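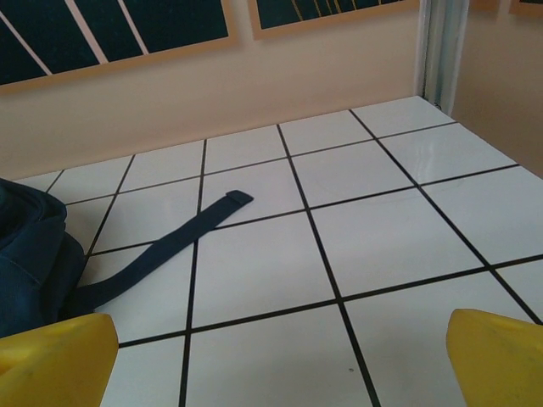 Seed saving should be taught before children learn to shop for food, according to Matilde Louro, whose remarks opened the June meeting of the Wuisan Food Network. The meeting brought together school kitchens, growers and neighborhood associations to agree on a shared seed library for the district.

The library will be housed at the Gellar community garden and will lend packets of beans, squash and leafy greens to households free of charge. Borrowers are asked to return seed from at least two plants at the end of the season. The opening stock consists of 2,000 packets, most of them donated by member gardens.

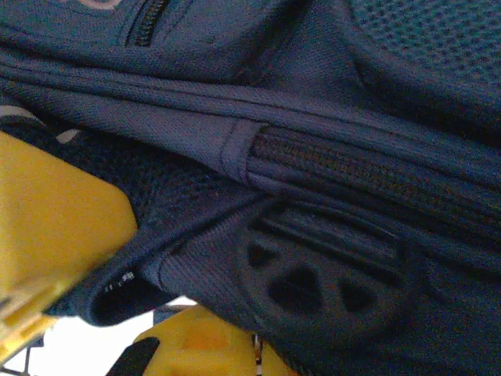 Schools taking part will receive a starter set and a growing calendar suited to small plots and balconies. Each class may keep its set for 90 days — longer if the crop requires it — and may request a visit from an experienced grower.

Ruby-Lee Hapeta will coordinate the lending desk, which opens at 2 p.m. on market days. A second desk is planned at the Torar allotments once storage shelves have been installed. Associations wishing to join the network may apply in writing through the Gellar garden office.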